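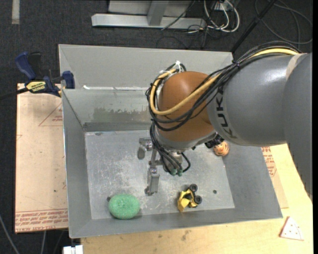

Hallport Community Hall Users Group
Minutes of meeting held 2/8/22, supper room

Present: F. Ebrahimi (chair), M. Pakzad (minutes), delegates from badminton, choir, playgroup and Grosila Dance
Apologies: Rastengate Seniors

1. Previous minutes
Accepted with one correction. Item 4 should read "side door", not "stage door".

2. Heating
Quote received from Parsa Heating for replacement of the two gas units in the main hall: $2900 including removal. Repair of the existing units was quoted at $1705, with no warranty on the older one. Choir asked whether the supper room could be put on its own thermostat. Not included in either quote.
Moved Ebrahimi, seconded badminton: that the replacement quote be accepted, subject to the thermostat being priced separately. Carried, choir abstaining.
Action: M. Pakzad to contact Parsa.

3. Hire rates
Current rate of $35 per hour to stay in place until December. Full-day rate deferred.

4. Chairs
Stock is 80 stacking chairs. Grosila Dance reported several with split seats. These are to be labelled and left behind the stage – not returned to the stacks.

5. Storage
Playgroup requested the lower half of the corridor cupboard. Badminton agreed to move nets to the upper shelf. Keys to be signed for in the grey book.

6. Other business
Colour of the new kitchen blind: left with the chair.
Car park line marking still outstanding. F. Ebrahimi to write to council again.

Meeting closed 8:50 pm.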